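인쇄 | 이메일로 보내기

간행물 실무 게시판 > 편집·인쇄
정기간행물의 강조색 축소와 흑백 인쇄 병행에 관한 의견 요청

작성자: 편집지원실
오전 9:12

간행물 실무를 담당하시는 각 기관 여러분께 의견을 요청드립니다.

우리 기관은 계간 소식지를 발행하고 있으며, 현재 발행 부수는 2,945부입니다. 창간 이후 표지와 본문 모두 컬러로 인쇄해 왔으나, 내년도 예산 편성 과정에서 본문을 흑백으로 전환하는 방안이 제기되었습니다. 내부 검토 결과 전면 전환은 독자 반응을 예측하기 어렵다는 의견이 있어, 다음과 같은 절충안을 마련하였습니다.

가. 표지와 목차는 현행 컬러 인쇄를 유지한다.
나. 본문은 검정에 별색 한 가지를 더한 2도 인쇄로 전환한다.
다. 각 부서가 자체 출력하여 회람하는 부본은 흑백 출력을 원칙으로 한다.
라. 도표와 그래프는 흑백으로 출력하여도 내용이 구별되도록 작성한다.

의견을 구하고자 하는 부분은 특히 나항과 라항입니다. 지금까지 본문에서 제목, 발췌문, 표 머리글, 주의 표시에 서로 다른 강조색을 사용해 왔는데, 이를 하나로 통합할 경우 정보의 위계가 흐려질 수 있다는 우려가 있습니다. 유사한 전환을 시행하신 기관이 있다면 시행 시기, 지침의 형태, 독자 문의의 유형 등을 공유해 주시기 바랍니다.

초안은 이번 분기 편집회의에 상정할 예정이며, 회신 내용은 기관명을 삭제한 뒤 참고 자료로 활용하고자 합니다.

작성자: 조판담당_하늘
오전 9:47

우리 기관은 두 해 전 본문을 2도 인쇄로 전환하였습니다. 시행 경과를 간략히 말씀드립니다.

전환 직후 접수된 문의는 대부분 색상과 무관한 내용이었습니다. 독자께서는 본문이 2도로 바뀐 사실보다 용지가 얇아진 점을 먼저 지적하셨습니다. 당시 비용 절감을 이유로 용지 평량을 함께 낮추었는데, 뒷면의 제목이 앞면에 비쳐 보인다는 의견이 많았습니다. 이후 용지를 Ragnarsson 계열의 무광 용지로 변경하면서 관련 문의는 줄었습니다. 다만 단가가 상승하여 2도 전환으로 절감한 금액의 일부가 상쇄되었다는 점을 함께 고려하시기 바랍니다.

강조색을 하나로 줄이는 문제는 지침의 순서를 어떻게 정하느냐에 달려 있습니다. 우리 기관은 먼저 모든 색을 제거한 원고를 만들고, 그 상태에서 제목과 본문이 구별되는지를 확인한 다음에 별색을 적용합니다. 글자 크기와 굵기, 여백만으로 위계가 성립하지 않는 지면은 별색을 넣더라도 읽기 어렵습니다. 기존 컬러 원고에서 색을 하나씩 빼는 방식으로 작업하면 표 머리글의 처리가 마지막까지 남게 되며, 이 경우 마감 직전에 서체를 다시 조정하는 일이 생깁니다.

작성자: 인쇄발주_3과
오전 10:20

발주 업무의 관점에서 몇 가지 이견을 제시합니다.

첫째, 본문의 2도 전환이 반드시 비용 절감으로 이어지지는 않습니다. 발행 부수가 많고 판형이 일정한 경우에는 효과가 있으나, 표지와 본문을 분리하여 인쇄하고 별색 잉크를 따로 조색하는 경우에는 4도 인쇄와 차이가 크지 않습니다. 견적을 받으실 때는 조색비와 세척비가 단가에 포함되어 있는지, 별도 항목으로 청구되는지를 반드시 확인하시기 바랍니다. 우리 기관은 첫 회 견적에서 해당 항목을 확인하지 못하여 정산 과정에서 품의를 다시 올린 사례가 있습니다.

둘째, 다항의 흑백 부본에 대해서는 찬성하기 어렵습니다. 부본이 흑백으로 유통되기 시작하면 독자에 따라 서로 다른 지면을 보게 되고, 본문에서 "색으로 표시한 항목"과 같은 표현을 사용할 수 없게 됩니다. 부본을 배포하지 않거나, 부본을 포함하여 전체를 흑백으로 통일하는 편이 관리상 명확합니다.

셋째, 별색은 용지에 따라 다르게 나타납니다. 같은 색 번호를 지정하더라도 도공지와 비도공지에서의 인상이 다르므로, 표지와 본문의 용지가 다르다면 표지에 사용한 색을 본문에 그대로 지정하는 것은 권장하지 않습니다.

작성자: 조판담당_하늘
오전 10:41

인쇄발주_3과의 첫째 의견에 동의합니다. 우리 기관도 조색비는 별도 항목으로 처리하고 있습니다.

다만 둘째 의견에는 동의하지 않습니다. 부본의 흑백 출력은 편집 부서가 허용하거나 금지할 수 있는 사항이 아닙니다. 각 부서는 이미 전자파일을 내려받아 출력하고 있으며, 복사기의 기본 설정이 흑백인 기관이 적지 않습니다. 지침에 명시하지 않더라도 흑백 부본은 존재합니다. 그렇다면 본문에서 색을 지시어로 사용하지 않도록 하는 것이 먼저 갖추어야 할 조건이라고 판단합니다. "색으로 표시한 항목" 대신 "별표로 표시한 항목"이라고 기재하면 해결되는 문제입니다.

작성자: 도서관협력_자료
오전 11:05

자료를 수집하고 보존하는 입장에서 의견을 드립니다.

우리 자료실은 협력 기관의 정기간행물을 수집하여 일부를 흑백으로 복제해 열람용으로 제공하고 있습니다. 현재 복제본으로 관리하는 간행물은 522권입니다. 열람자가 가장 자주 문의하는 부분은 꺾은선그래프입니다. 원본에서는 선마다 색이 달라 쉽게 구별되지만, 복제본에서는 모든 선이 비슷한 회색으로 나타나 범례와 대조할 수 없습니다. 이 경우 직원이 원본을 꺼내 확인해 드려야 합니다.

색상을 몇 가지로 제한하느냐보다 중요한 것은 명도의 차이입니다. 빨강과 초록은 색으로는 뚜렷하게 구별되지만 명도가 비슷하면 흑백에서 거의 같은 회색이 됩니다. 별색 한 가지를 쓰더라도 그 명도가 본문 글자의 검정과 가까우면 강조 효과가 사라지고, 지나치게 밝으면 글자 자체를 읽기 어렵습니다. 라항의 취지에 찬성하며, 가능하다면 "구별되도록"이라는 문구를 보다 구체적으로 정하시기를 권합니다. 선의 종류(실선, 파선, 점선)와 표식의 모양을 함께 지정하는 방식이 실무에 적합합니다.

아울러 전자파일에 대해서도 말씀드립니다. 일부 기관에서는 인쇄본과 전자본의 쪽 번호가 서로 달라 인용에 혼선이 있습니다. 이번에 지침을 개정하신다면 색상 문제와 함께 정리하시는 것이 바람직합니다.

작성자: 편집지원실
오전 11:38

세 분의 상세한 의견에 감사드립니다. 다음 사항을 추가로 질의드립니다.

1. 별색을 제목에 적용하는 경우와 표 머리글의 바탕에 적용하는 경우 가운데 어느 쪽이 흑백 출력에서 문제가 적었습니까.
2. 외부 필자의 원고에 포함된 도표는 어느 단계에서 수정을 요청하셨습니까. 우리 기관은 필자가 제출한 도표를 가급적 그대로 수록해 왔으므로, 수정 요청의 근거를 투고 안내에 미리 명시하여야 할 것으로 보입니다.
3. 조판 프로그램은 현재 Vivov를 사용하고 있습니다. 흑백 미리보기 결과와 실제 출력물 사이에 차이가 있었는지 궁금합니다.

작성자: 조판담당_하늘
오후 1:15

질의하신 순서대로 답변드립니다.

1번의 경우 제목에 적용하는 편이 안전하였습니다. 표 머리글 바탕에 별색을 깔고 그 위에 검정 글자를 얹으면 흑백 출력 시 바탕이 망점으로 바뀌어 글자의 획이 뭉개집니다. 특히 작은 글자로 작성한 단위 표기가 읽히지 않았습니다. 현재는 바탕색을 사용하지 않고 위아래에 굵은 괘선을 두는 방식으로 통일하였습니다.

2번은 투고 안내에 명시하는 방식이 맞습니다. 우리 기관은 투고 안내에 "도표는 흑백으로 출력하여 판독이 가능하여야 한다"는 문장을 추가하고, 접수 단계에서 확인합니다. 교정 단계에서 요청하면 필자가 원자료를 다시 찾아야 하는 경우가 많아 일정이 지연됩니다.

3번에 대해서는 Vivov를 사용해 본 경험이 없어 답변드리지 못합니다. 우리 기관은 다른 프로그램을 사용하고 있습니다.

작성자: 홍보물심의_간사
오후 1:52

3번 질의에 답변드립니다. 우리 기관은 Vivov를 사용하고 있으며, 화면의 흑백 미리보기는 실제 출력물보다 대체로 밝게 표시됩니다. 사무실의 조명과 모니터 설정에 따라서도 차이가 나므로 화면만으로 판정하지 않습니다. 최종 교정쇄 이전에 사무용 복사기로 한 부를 출력하여 확인하는 절차를 두고 있으며, 이 절차를 통과하지 못한 지면은 조판 부서로 반송합니다.

한편 이 논의가 도표와 제목에 집중되어 있으나, 실제로 심의 과정에서 가장 많은 의견이 제기되는 것은 사진입니다. 우리 기관의 심의 기준 가운데 관련 조항을 발췌하여 공유합니다. 그대로 인용하셔도 무방합니다.

1. 사진의 선정

기사 한 건에 수록하는 사진은 꼭 필요한 것으로 한정한다. 같은 행사를 촬영한 유사한 사진을 나란히 배치하지 아니한다. 사진의 크기는 본문 단의 너비에 맞추며, 단과 단 사이에 걸쳐 배치하는 경우에는 편집 책임자의 확인을 받는다.

2. 사진 설명

사진 설명은 한 문장을 원칙으로 한다. 설명에서 색을 지시어로 사용하지 아니한다. 위치를 지시할 때에는 왼쪽과 오른쪽의 기준을 독자의 시점으로 통일한다.

3. 흑백 전환 시의 확인

컬러 원본과 흑백 변환본을 같은 크기로 출력하여 대조한다. 명도의 차이가 큰 사진은 흑백으로 변환하여도 윤곽이 유지되므로 본문에 우선하여 배치한다. 검은 배경과 흰 상판처럼 명암이 뚜렷한 바탕을 갖춘 사진이 이에 해당하며, 주황색과 같은 중간 명도의 작은 물체는 바탕과의 대비를 별도로 확인한다. 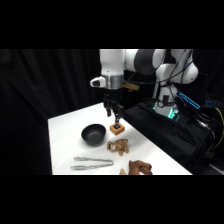
4. 교정쇄의 보관

교정쇄는 해당 호가 발행된 날부터 다음 호가 발행될 때까지 보관한다. 색상에 관한 수정 지시는 교정쇄의 여백에 기재하고, 구두로 전달한 지시는 효력이 없는 것으로 본다. 수정 지시가 둘 이상의 부서에서 제출된 경우에는 편집 책임자가 이를 하나로 정리하여 인쇄소에 전달한다.

이상이 발췌한 내용입니다. 3항은 지난 4월에 개정하였으며, 종전에는 "흑백으로 변환하여 이상이 없는 사진"이라고만 규정되어 있어 담당자마다 해석이 달랐습니다.

작성자: 인쇄발주_3과
오후 2:26

공유해 주신 기준 가운데 3항의 "우선하여 배치한다"는 문구에 대하여 이견이 있습니다.

명암이 뚜렷한 사진을 우선하도록 규정하면 기사의 내용보다 인쇄 조건이 사진 선정의 기준이 될 우려가 있습니다. 현장 행사를 다룬 기사에는 흐린 날 실외에서 촬영한 사진만 남아 있는 경우가 많으며, 이러한 사진은 흑백에서 전체가 비슷한 회색으로 나타납니다. 그렇다고 하여 기사와 관련성이 낮은 사진으로 대체하는 것은 적절하지 않습니다. "우선하여"를 삭제하고, 대비가 부족한 사진은 보정하거나 크기를 조정한다는 규정으로 변경하는 방안을 제안합니다.

작성자: 홍보물심의_간사
오후 2:58

지적하신 취지는 이해하였으나, 현행 문구를 유지할 필요가 있다고 판단합니다. 3항은 1항에 따라 기사와의 관련성이 확인된 사진들 사이에서 적용하는 기준입니다. 관련성이 없는 사진은 1항의 단계에서 이미 제외됩니다.

보정에 대해서는 신중한 입장입니다. 대비를 과도하게 높인 사진은 인물의 표정이나 표면의 질감을 다르게 보이게 할 수 있습니다. 우리 기관은 보정의 범위를 밝기와 기울기로 한정하고 있으며, 그 밖의 보정은 필자와 촬영자의 동의를 받은 경우에만 허용합니다.

다만 조항 사이의 적용 순서가 문언상 분명하지 않다는 점은 인정합니다. 다음 개정 때 "1항을 충족하는 사진 가운데"라는 문구를 추가하도록 건의하겠습니다.

작성자: 도서관협력_자료
오후 3:20

보정 여부와 별개로, 원본 파일의 보관에 관한 조항이 없는 점이 아쉽습니다. 흑백으로 변환한 파일만 남기고 컬러 원본을 삭제한 사례를 여러 차례 확인하였습니다. 후일 기념 책자를 제작하거나 전시를 준비할 때 컬러 원본이 필요하게 되며, 변환본에서 색을 복원할 수는 없습니다. 4항에 교정쇄와 함께 사진 원본의 보관을 규정하시기를 권고드립니다.

작성자: 총무_간행물겸임
오후 3:44

소규모 기관의 사정을 말씀드립니다. 우리 기관은 편집 전담 인력이 없으며, 총무 부서에서 한 명이 원고 접수부터 배송까지 담당하고 있습니다. 교정쇄를 별도로 출력하여 대조하고 반송하는 절차는 현실적으로 시행하기 어렵습니다.

이에 따라 우리 기관은 서체를 Trindum 한 가지로 통일하고, 굵기의 차이로만 제목과 본문을 구별합니다. 강조색은 사용하지 않습니다. 지면이 단조롭다는 의견이 간혹 접수되나 판독이 어렵다는 의견은 접수된 바 없습니다. 발행 면수도 17쪽 안팎이어서 색으로 구획을 나눌 필요가 크지 않았습니다. 면수가 적은 간행물이라면 별색을 도입하기에 앞서 색을 전혀 사용하지 않는 방안도 검토하실 수 있을 것입니다.

작성자: 조판담당_하늘
오후 4:03

바로 위의 의견에 보충합니다. 서체를 한 가지로 통일하는 경우 숫자의 폭을 확인하시기 바랍니다. 서체에 따라 굵은 글자와 보통 글자의 숫자 폭이 달라 표의 자릿수가 어긋나는 경우가 있습니다. 합계 행만 굵게 처리하는 표에서 특히 눈에 띕니다.

작성자: 편집지원실
오후 4:35

지금까지 제출된 의견을 반영하여 초안을 다음과 같이 수정하고자 합니다.

나항: 별색은 제목과 발췌문에만 적용하며, 표 머리글의 바탕에는 사용하지 아니한다.
다항: 흑백 부본에 관한 규정은 유지하되, 본문과 사진 설명에서 색을 지시어로 사용하지 아니한다는 문장을 추가한다.
라항: 도표의 선은 종류와 표식의 모양을 달리하여 작성한다. 투고 안내에 같은 내용을 명시한다.
마항(신설): 사진의 컬러 원본은 변환본과 별도로 보관한다.

인쇄발주_3과에서 제기하신 부본 관련 이견은 의견란에 병기하여 상정하겠습니다. 인쇄 비용에 대해서는 현재 거래 중인 Eltine 인쇄소에 조색비와 세척비를 분리한 견적을 요청하였으며, 4도 인쇄의 견적도 함께 받아 비교할 예정입니다.

쪽 번호의 불일치 문제는 전자본 담당 부서와 협의가 필요하여 이번 개정에서는 제외합니다.

작성자: 인쇄발주_3과
오후 4:51

병기하는 것에 동의합니다. 견적을 비교하실 때 납기 조건도 같은 기준으로 받으시기 바랍니다. 별색 인쇄는 다른 기관의 물량과 함께 걸리지 않으면 일정이 뒤로 밀리는 경우가 있으며, 계간지는 발송일이 고정되어 있어 영향을 크게 받습니다. 우편 발송을 대행하는 업체와의 계약서에 입고 지연에 관한 조항이 있는지도 확인하여 주십시오.

작성자: 편집지원실
오후 5:10

확인하겠습니다. 견적서가 접수되면 이 글에 이어서 게시하겠습니다.

문의: 게시판 운영 담당 | 저작권 © 간행물 실무 게시판. 무단 전재를 금합니다. | 맨 위로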